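How to Polish Unlacquered Brass by Hand

By Busisiwe Van der Merwe
October
5 min read

Confirm that the piece is solid brass before starting. Hold a magnet to the thickest section. A strong pull means plated steel, and plating wears through quickly under abrasive paste.

Next, check for lacquer. Clear coating tends to fail in patches, leaving dark spots beside bright metal. If it is present, strip it with acetone on a cotton pad, outdoors or near an open window, and wear nitrile gloves.

Wash the piece in warm water with 2 drops of dish soap. Dry it fully, including seams and threads.

Apply a pea-sized amount of paste to a cotton cloth. Rub in straight lines along the length of a shaft and in small circles on curved parts. Work one section at a time for 30 seconds, then turn to a clean area of the cloth. Black residue is normal.

For engraved areas, use a soft toothbrush. Do not use steel wool – the scratches are deeper than the tarnish and take far longer to remove.

Wipe off all residue before it dries. Dried paste leaves a white film in joints, and a wooden toothpick is the safest way to get it out. 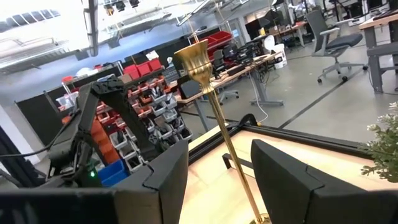
Buff with a second, dry cloth until it no longer picks up gray. Handle the metal with gloves from this point, as fingerprints will etch a fresh surface.

Finish with a thin coat of microcrystalline wax. Wait 5 minutes, then buff again. Pieces kept in a humid room need a new coat sooner than those kept in a dry one.

Comments

Moodley: Does the wax hold up near candle heat?

Busisiwe Van der Merwe: No. Leave the rim and inside of any cup bare.

stamberg62: Toothpick tip worked on my door plates. Thanks.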